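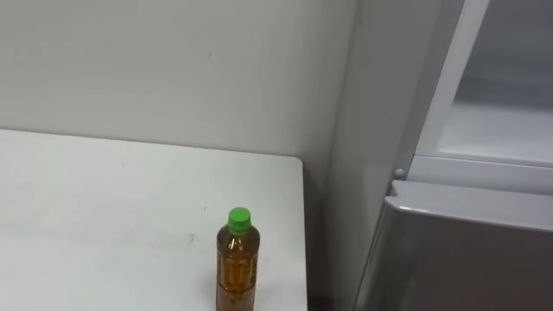

Cloltow compact desk, white: 2 months in

I bought the Cloltow in January for a narrow room where it had to fit next to the refrigerator. It cost $225 and took more than 15 minutes to put together, mostly lining up the leg bolts.

The white top is flat and plain. It marks easily. There are faint scuffs on ours already, and a damp cloth only lifts some of them.
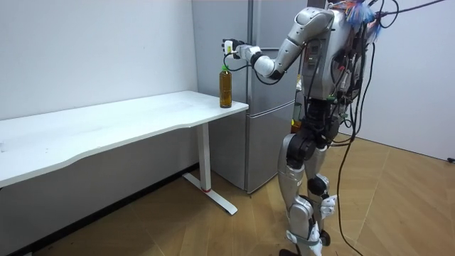

Stability

The metal legs sit flat on the floor. Leaning on a corner moves it a little, and typing doesn't. Hsin-yi Mak has the same desk on carpet and says hers rocks.

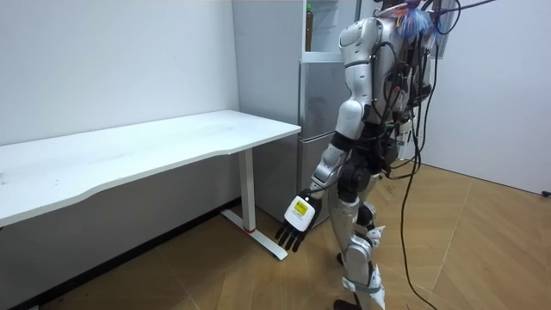
I tightened the bolts once after the first month and haven't touched them again. 4 out of 5.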